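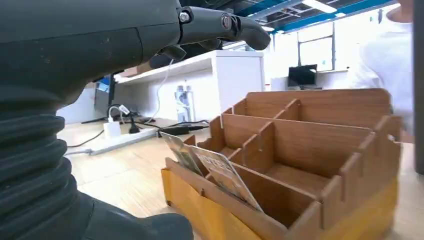
Réka says the blade hollow is off, not the stick flex, and we should stop blaming the shaft before the Katona skate test.

Oct 29, 2018. Reground both pairs, 9 mm rocker kept. Slap shots off the Broltgate sticks – 176 logged, wanted 200, ran out of ice time. Left-hand shots still drift high. Puck speed fine. Aranka to recheck the edge guage, it reads diffrent cold. 2 sticks set aside, hairline at the heel. Redo with fresh tape.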